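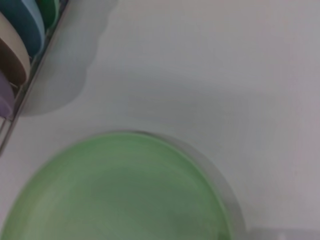

**Thread: Nuta 2 battery drain after the December update, anyone else?**

**jenny_lac**
So I updated my Nuta 2 last night and this morning it was at 41 percent by lunch. I barely touched it! Normally I get home with more than half left. I've restarted it twice and turned off the always-on clock, no change. The battery screen just says "system" at the top of the list, thanks a lot. Is it me or the update?

**policarpio_a**
Mine did the same thing for a day and then settled. It re-sorts all your photos and apps after a big update — leave it on the charger overnight and check again tomorrow before you start changing stuff.

**trimulow_fan**
Everybody says "wait a day" every single time. I waited a week with the last one and it never got better. Factory reset, done, fixed.

**policarpio_a**
A reset for one bad morning is a bit much though. She'd have to set up her bank apps and everything again.

**jenny_lac**
Yeah I really don't want to reset. I have up to 1,000 photos that aren't backed up yet (I know, I know).

**kestrelbox**
Check your charge count first. Settings, Battery, then tap the little health line. Mine was at 539 when it started acting old, and I'd been blaming updates for months. Got a new battery put in at the Mercado repair counter and it's been great since.

**jenny_lac**
OK mine says 212 and health is "good". So I guess it's not the battery itself?

**kestrelbox**
Nope, 212 is nothing. Do you have the Lutent weather widget? That thing was waking my phone up all night long.

**jenny_lac**
I do have Lutent!! Taking it off now.

**trimulow_fan**
Or sell it and get a Trimulow. I paid 1,549 for mine and haven't thought about battery once.

**policarpio_a**
For 1,549 I'd hope not, lol. That's a lot of money to get away from a weather widget.

**jenny_lac**
Update: charged overnight, no Lutent, and I'm at 78 at 1 p.m. No idea which of you was right because I did both at the same time, sorry. Backing up the photos tonight. I might put the widget back after that and see what happens — I kinda miss it.

**kestrelbox**
Turn off its location refresh if you do. It's under the three dots, second page.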